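4.2 What the small shops posted

I'll be upfront: I expected the paid posts to win. We followed 17 small businesses in Grundale and Nunau through November, and I read every single post they put up (my eyes have not forgiven me). The shops that paid for reach did get seen more, but the comments under those posts were thin – a thumbs up, a "nice", and that was it. Plain posts about opening hours or a late delivery got people talking far more!

Salinas, a bakery with just 400 followers, was my favorite case. The owner answered each comment within 2 hours, and customers came back to chat again and again. Tridano, a much bigger furniture store, took up to 5 days to reply, and most threads had gone cold by then. I coded a thread as "live" when a customer wrote a second time, so slow replies hurt a shop's score quite a lot under our scheme (see the notes on coding in Section 3).
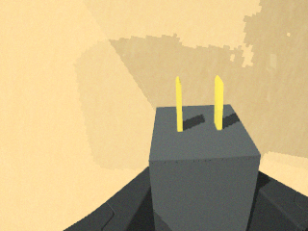 Figure 3. Rendered view of a dark gray gripper over a pale yellow-tan surface.

I also tried sorting the threads by time of day, but the evening group was too small to say much. We kept it in the totals anyway and left it out of the comparison between the two towns.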